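August, afternoon session, robot club (Idcombe table)

Today we continued with the candy picking task. Present: Widad, Doğukan and me. Pui-shan came later, she was finishing the slides for the Githolm meeting.

First we repeated the homing of the blue arm. The lower joint was off again after we moved the board, so I set the zero one more time by hand and saved it in the config. Widad wrote the new approach height in the sheet: the gripper stops 280 mm from the base line, before it was 300. With the old value the jaws closed on the side of the bowl when the target was in one of the lobes.
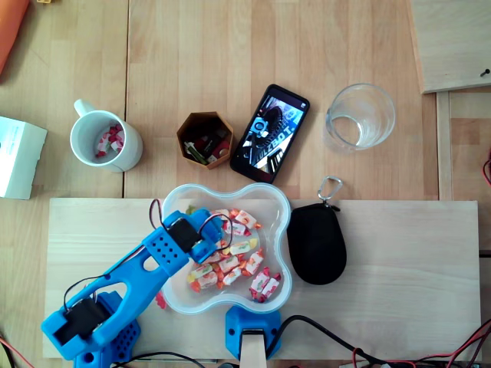 Doğukan thinks the closing speed is more important than the height. I do not fully agree, but we tried his slower setting also. The twisted ends of the wrappers are the difficult part, because the jaw catches only the end and the candy turns and falls. When it takes the middle, it holds well. We had 2 good runs one after the other with the slow setting, then a servo started to make noise and we stopped for a break.

To do:

- fix the wires along the arm with ties, they hang too free near the gripper
- ask Maysoun Hakim if we can keep the spare servo from the Khalaf kit
- check the clamp of the board before every session
- roughly 2 hours of practice before we show it to the Bolla group

Lina, if you read this: the old config is still in the folder, please do not delete it yet. I want to compare the joint limits tomorrow.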